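Base stalls at the second doorway

s_zervas
We run one mobile base with an arm in a simulated house, set up on Peltton. Since Thursday the base drives fine on the light floor, then stalls where the floor turns dark brown at the far doorway. Costmap inflation is at 330 mm. Same result on 10 runs.

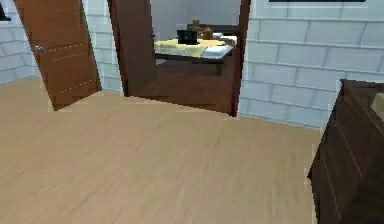
Route to the far room, start of run

Any ideas before I rebuild the map?

tadeo_sep
Don't rebuild. Your inflation is too wide with that inner door swung open. Drop it and try again.

ldrakos
I disagree. If it were inflation the planner would refuse the route, and you said it starts. Check the collision mesh at the seam. The two floors may be separate bodies with a small lip between them.

tadeo_sep
It can start and still get boxed in later. Depends when the door gets into the local map.

s_zervas
Checked both. The darker floor was 6 mm higher in the collision mesh. Leveled it and the base goes through. I left inflation alone.

Next is the arm at the kitchen counter. It plans a reach to the coffee maker and clips the bottle.

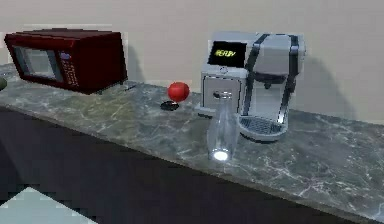
Kitchen counter, READY on the display

ldrakos
Is the bottle in the planning scene? Clear glass drops out of our depth camera model almost every time. Add it by hand as a cylinder.

tadeo_sep
Or come in from the right. I would still narrow that inflation.

s_zervas
It wasn't in there. Adding the cylinder tonight.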